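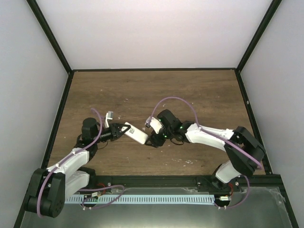

ABOUT US

Who's behind Nurnow?
By Sarla Sandhu, March

Hi, I'm Sarla! I started Nurnow at a kitchen table in Flendmont, fixing up the small battery-powered stuff people usually toss (clocks, remotes, night lights, you name it). We're a team of 7 now, and last year we got around 600 little gadgets going again.

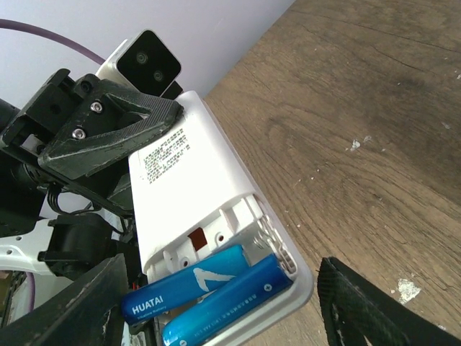 I still love the battery part best. A fresh pair of AAs, clean springs, the cover clicking shut – it makes my day every time! If you've got a drawer full of quiet gadgets, bring them by the shop on Mittal Street. We open at 10 and the coffee's on.

Last updated: March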